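Teleoperated demonstration

Teleoperated demonstration is a way of teaching a robot a task by having a person steer it through the motions from a distance. The arm's positions are recorded along with camera views, and a control program is later trained on the recordings. It differs from kinesthetic teaching, in which the teacher holds the arm and moves it by hand.
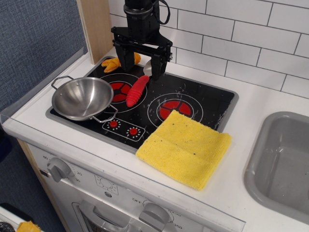
Arm and two-finger gripper over a toy kitchen stovetop.

Practice varies between groups. In the Pilport project, started in September by Lamisi Bonsu and Khôi Mạc, each operator recorded 30 demonstrations of a task before handing over the controls. A single demonstration lasted 20 seconds at most – longer ones were split in two.
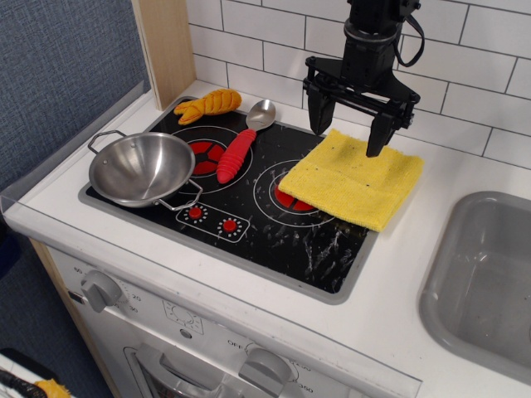

Soft goods are treated as a separate class of task. A rigid object keeps its shape when gripped, so one recorded grasp can often serve for many attempts. Cloth folds and slides, and operators are taught to come in from above with the fingers open, as over the yellow towel on the stovetop, and to close only after the tips reach the fabric. Jarrah Tautahi listed 7 common operator errors with cloth, the most frequent being a grasp that closes too high.

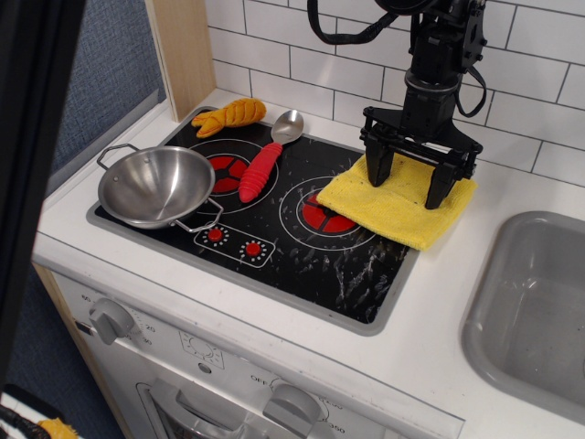
Gripper fingers pressed against a folded cloth.

Recordings that end in a failed grasp are usually marked and kept apart. Some groups train on them as well – Hậu Bạch's team at Ondesura used 36 such recordings to teach recovery moves.

See also: Kinesthetic teaching; Imitation learning; Remote manipulator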